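Putting chopsticks away is still slow work for a machine

Drerkdale, Nov 4, 2023

A small company in Drerkdale has spent the year trying to teach machines one of the dullest jobs in the home, which is to put the chopsticks and spoons back in their holder. The results are mixed, and the people who lead the work say so openly.

The company, Trullside, began the project in May. Its program is called Likeo and it learns from people, who do the chore themselves with gripper tools held in the hand. The movements are recorded and later a robot arm tries to repeat them on its own. Until now the team has collected 3413 such recordings, all of them made in ordinary homes.

"People ask us about folding shirts and cooking dinner," said Boglárka Medve, who leads the project. "We are still busy with chopsticks. A chopstick is thin, it rolls, and it likes to lie under another chopstick."

In the last test the arm had 100 tries at picking up one chopstick from the table and placing it in the holder. The company did not want to publish the full result, but Medve said that a single chopstick lying alone is now "mostly fine". A pile is a different matter. When several sticks cross each other, the arm often takes two together, or it pushes the whole pile away.

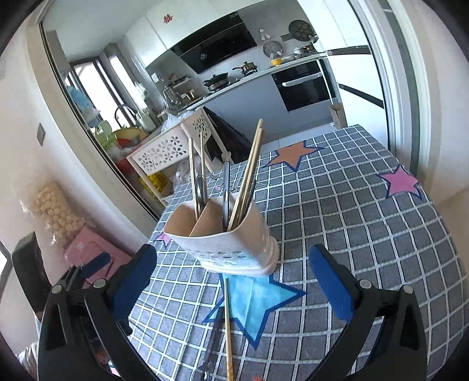
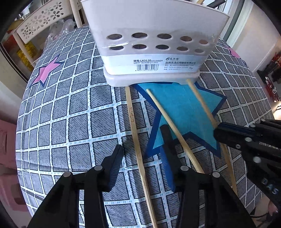
Chopsticks and a white plastic holder, with the grippers close by.

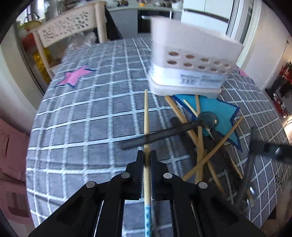 Can a robot already tidy up the cutlery in an ordinary kitchen?

Only in part, and only with much patience. Under good conditions the Likeo arm can put away a few simple pieces, but it needs a person close by to start it again when it stops. For a family that wants to finish after dinner, doing it by hand is still much faster.

Speed is the main complaint of Géza Jakab, who manages the kitchen at Gavrilă, a noodle restaurant in the same town. He tried the arm for 3 evenings. On the first evening it needed 105 seconds for one spoon, because it missed the handle and had to begin again.

"My dishwasher is a young man of nineteen and he fills a holder while he talks on the phone," Jakab said. "I am not against the machine. I would buy it if it could work at night, when we are closed, and if it did not drop things on the floor."

Working at night is also what Medve has in mind. In her opinion a slow machine can be useful when no person is waiting for it, and for this reason restaurants may come before private homes. The homes are harder in another way too, she said, as each table has its own cloth, its own light and its own collection of small things lying between the sticks.

Trullside plans to test the arm next with holders of different shapes, and after this with forks. Jakab has agreed to let the company return to his kitchen in the winter, but he asked that they bring their own spoons.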